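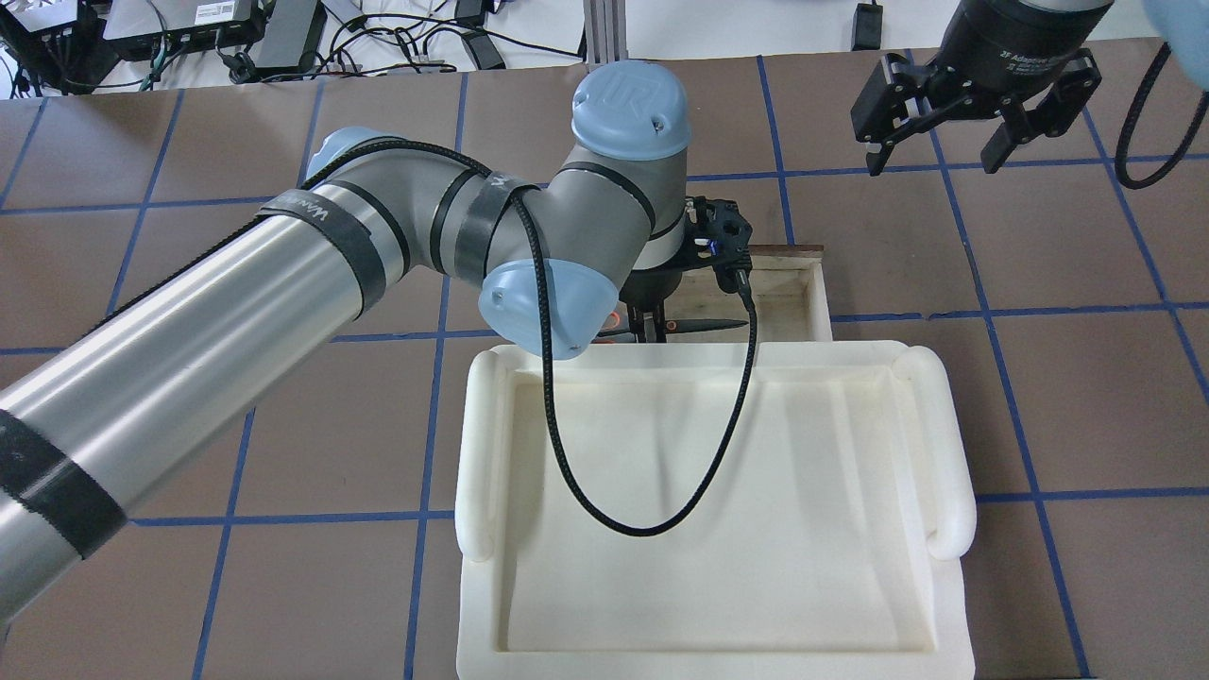

Laborbuch, 11. Januar 2024

Besuch von Fliltano, Vorführung am Zweiarmplatz. Teilnehmer auf deren Seite: Hamish Matheson (Fertigungsplanung) und Jessie MacAulay (Sicherheit). Von uns Crichton-Gruppe vollzählig, ich am Pendant.

Vorgesehen war Aufgabe 17, Werkzeug aus dem Holzkasten in die weiße Schale umlegen. Ablaufsteuerung Clokinar, Stand von gestern Abend, keine Änderungen mehr am Vormittag. Referenzpunkte vor Beginn am Klebebandraster kontrolliert. Abweichung linker Arm innerhalb der Toleranz, rechter Arm an der hinteren Reihe grenzwertig, nicht nachgestellt.

Protokoll:
Lauf 1 ohne Befund. Lauf 2 von Hand angehalten, Matheson wollte die Greiferstellung über dem Kasten aus der Nähe sehen. Danach aus der Halteposition fortgesetzt, Clokinar hat den Schritt sauber übernommen. Lauf 3 mit halber Geschwindigkeit, Lauf 4 wieder normal. Logdateien 2770 bis 3320, liegen auf dem Gruppenlaufwerk unter "Besuch". Datei 3320 ist unvollständig, Aufzeichnung zu früh gestoppt (mein Fehler).

Fragen Matheson: Taktzeit, Umrüstaufwand, Verhalten bei verdrehter Lage des Teils. Zur Taktzeit nur den Wert für Einzelgriff genannt, 151 s einschließlich Rückfahrt. Der Wert ist für eine Linie unbrauchbar, das wurde auch so gesagt. Verdrehte Lage nicht vorgeführt, dafür fehlt uns die zweite Ansicht.
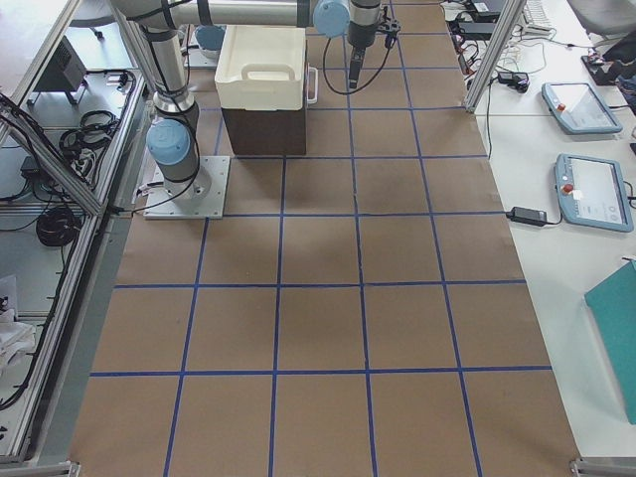 Fragen MacAulay: Zuordnung der Not-Halt-Taster. Jedes Pendant hat seinen eigenen, beide liegen auf dem weißen Tisch, beide wirken auf beide Arme. Sie verlangt eine Beschriftung, aus der das hervorgeht, und einen festen Ablageort. Einverstanden. Außerdem Kabelführung am Greifer: die durchhängende Schlaufe bleibt bei großen Handgelenkdrehungen ein Risiko. Klettband am Arm ist als Dauerlösung nicht akzeptiert. Kabelkanal anfragen, Länge erst messen.

Papierbelag: in der Mitte wellig und fleckig, beim nächsten Umbau tauschen. Raster dann neu kleben, Spaltenzahl beibehalten, sonst stimmen die alten Startpositionen nicht mehr.

Offen:
- Rechter Arm, hintere Reihe nachmessen
- Beschriftung Not-Halt, Ablage Pendants
- Kennwerte an Matheson, ohne Lauf 2
- Ever (Simulation) auf denselben Clokinar-Stand bringen, läuft noch mit der alten Greiferöffnung

Folgetermin April bei Fliltano, ohne Hardware. Foliensatz macht Crichton, Messwerte liefere ich zu.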